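Search this guide Go

Gerier Arm Controller: Set-up Guide
Section 9. Checking the gripper before a simulated run 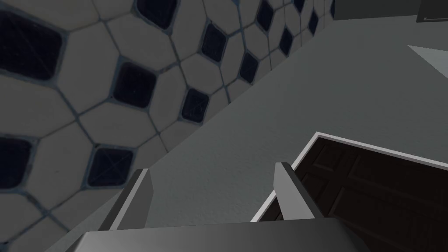
When should the gripper check be done?
Do it each time a room model is loaded, and again after any change to the wrist mount or the tool file. A check from an earlier session does not carry over.

9.1 Before you start

1. Load the room model and wait for the status line to read READY.
2. Set the speed limit to 15 percent. Leave it there until step 9 of this section is signed off.
3. Confirm that the stop key is assigned and that the person at the desk can reach it.

CAUTION: Do not copy a tool file from the real arm into the simulator while the real arm is powered. Both controllers may answer to the same address.

9.2 Finger check

4. Open the wrist view. Both fingers must show, with a clear gap between them.
5. Close the fingers fully, then open them. Repeat 2 times.
6. Turn the wrist to 270 degrees and back to zero. If the fingers drift, reload the tool file and go back to step 4.

NOTE: Walls and doors in the room model count as solid objects. Contact with any of them is logged as a collision, even at low speed.

9.3 Keep-out zones

7. Draw a keep-out zone along each wall and in front of each door. Tile and plaster get the same margin.
8. Move the arm toward each zone by hand control. It must stop at the boundary. If it doesn't, delete the zone and draw it again. Do not widen an existing zone to fix the problem.
9. Save the zones under the name of the room model and enter your initials in the run log.

CAUTION: A passed check in the simulator does not clear the real arm for use. Follow the site rules at Grustbridge or Wenitberg for that step. The site contact must approve any change to the margins in writing.

Revised in June. Checked by Gudrun Forsberg and Farhad Mousavi.

Was this page helpful? 2 comments | 15 shares
Contact Söderlund Support | Copyright Söderlund | Back to top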